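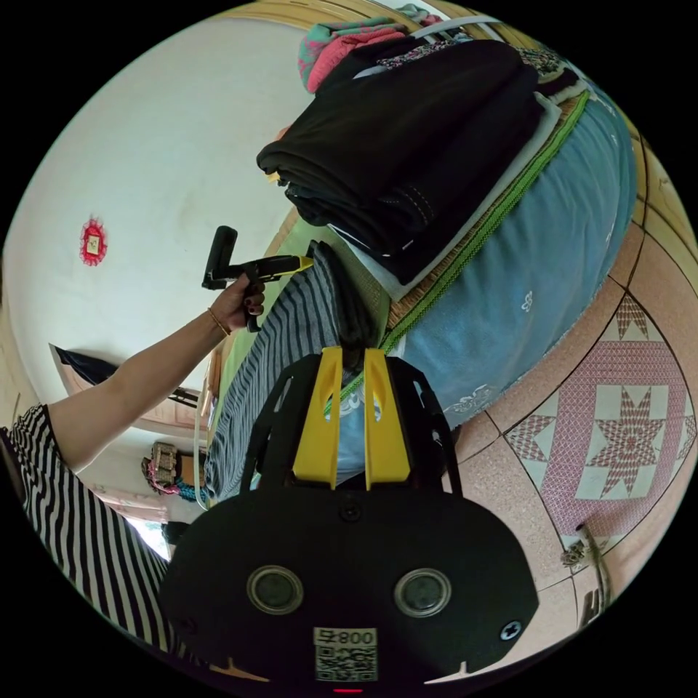 Who does the folding once a company like Orkix starts automating laundry work?

For now, the same people who did it before. Their day is split between folding by hand and folding with a pair of hand-held grippers, and the recordings go to the engineers.

I visited in September at the invitation of Nana Korletey, who runs the recording side. Work starts at 8:30. There are 14 folders on the payroll, and most of them came from ordinary laundry jobs. A full session is 33 garments, then a break.

Laiba Shaikh has folded for a living for 11 years. She told me the grippers made her slow at first and gave her sore thumbs. Shirts and trousers are fine now. Anything stretchy still annoys her. She is paid by the hour here, where her last job paid by the piece, and she said that matters more to her than the tools.

I asked what happens when the machines can do it alone. Korletey said the first ones will take towels and sheets, and mixed clothing will stay with people for a good while. Shaikh was less sure. She would like to be trained to check the machines' work, and has asked for that in writing. She had no answer yet when I was there. 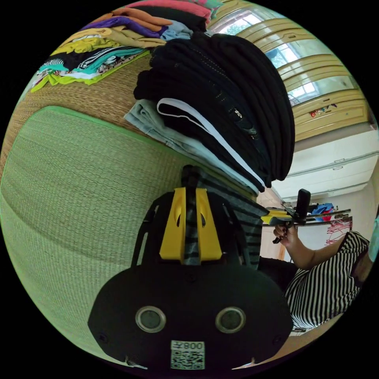 Breaks and complaints

Folders can stop a session at any time without losing pay. Complaints go into a shared notebook, which I was allowed to read. Most entries were about grip strength and chairs.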